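Tags: Town News, Libraries, Lost Property

JURNOVVILLE, February 24, 2010 - The Jurnovville Public Library will return, give away or otherwise part with everything in its lost property closet next month, ending a policy of keeping things "just in case" that has cost it the use of a perfectly good closet.

Owners have 24 days to come forward. Anyone who can describe an item reasonably well may have it. Anyone who describes an umbrella as "black" will be asked to try harder.

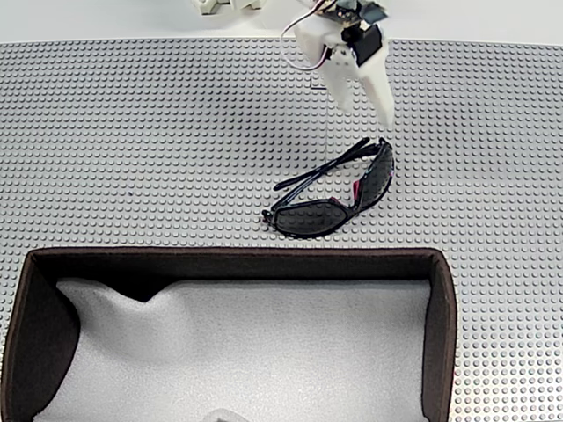
Black sunglasses, folded. Eyewear may be claimed at the front desk.

"We have held one set of dentures since December," said library director Kendra Nguyen. "We would like to think they are missed."

Unclaimed coats and gloves will go to the Bedham Clothing Exchange. Books left behind by patrons of other libraries will be mailed home, with no questions asked and no fines mentioned - at least by us.

Claims are taken at the Ngata Street entrance from 10 a.m. to 2 p.m. on days the library is open. Press inquiries go to Wyn Craddock at the main desk.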